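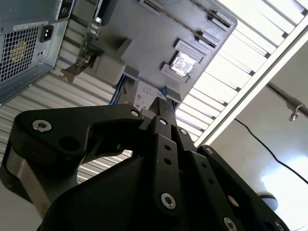
Stop Recapping the Pilot

I have watched the first episode of Pullance three times now and I still could not tell you what the show is. I can tell you what happened before the show. I can tell you Rana lost her brother at the lighthouse, that the lighthouse is also a school, that the school used to be run by the man with the glass hat. All of that in the first four minutes. Voiceover. Over stills!

This is the thing I want to complain about today. Animated series that open by handing you a binder.

Look, I get why it happens. A spinoff or a second season or a reboot has two audiences, the kids who saw the first thing and the kids who didnt. Somebody upstairs panics about the second group. So you get the recap. Then a character walks in and says "Leso, my oldest friend, ever since the flood you have been afraid of water." Leso knows. Leso was in the flood.

And kids don't need it. That's my whole argument, you can stop reading if you're busy. Kids walk in on the middle of things all day long. They come into the kitchen halfway through a fight about the car and they have it figured out in ten seconds. I grew up on reruns shown in whatever order the station felt like. Saw the finale of one show before I ever saw the first half of it. Loved it. Spent two years piecing together why the fox had one ear, and the piecing together was most of what I loved.

Zisadura did this right. I bring it up too much, my friends are tired of it. But the pilot opens on Zisadura herself stuck in a drainpipe, arguing with a toad about rent. No map. No prophecy. You don't learn she's a princess until episode 10, and by then you sort of resent it on her behalf, same as she does. The toad never gets explained at all. There's a throwaway line in October's holiday special and that's it, that is the toad's entire backstory, and he's the best character on television.

Hammad Rizvi, who edits this column and disagrees with most of it, says I'm being unfair. His point: Zisadura was an original, it had nothing to recap. Pullance is coming off a movie, a big one, and you can't pretend the movie didn't happen. Fine. But nobody asked for pretending. Just start. Put Rana in a room with a problem and let her solve it in a way that tells us who she is. If the brother matters, she'll look at his chair or something. We'll notice the chair.

He also says my way loses viewers. Maybe! I don't have the numbers and neither does he. What I have is my niece, who is seven, who asked during the voiceover if this was still the commercial.

The other half of the problem is pacing. A recap eats time and the time comes from somewhere. In Pullance it comes out of the jokes. The movie was funny, really funny, the dumb patient kind where a gag gets set up and left alone for a half hour. Episode one has maybe two gags and both are somebody falling down. Then a fight. Then a villain, who we only meet so he can say he'll be back. Then a hug. The hug isn't earned because they've known each other for eleven minutes of screen time and four of those were stills.

Episode two is better. I should say that. Episode two has the market chase and the bit with the soup, and Leso gets to be scared of water without anyone anouncing it. He just takes the long way around a puddle. Whole audience gets it. One puddle did what the voiceover couldn't — and it's drawn beautifully too, the way he holds up his coat.

So clearly the people making it know how. Which makes me think the pilot got notes. It smells like notes. You can almost hear the meeting, will they know who she is, will they know about the lighthouse, can we say it again at the top of act two.

My advice if you have kids and a free Saturday: start with episode two. Skip the first. Go back later if they ask, and they might ask, they might want to know about the man with the glass hat. Let them wonder a week or so first. Mine was still guessing at dinner last night, her theory is he's the brother, and I haven't told her she's wrong.

Next week, theme songs, and why they all got so short.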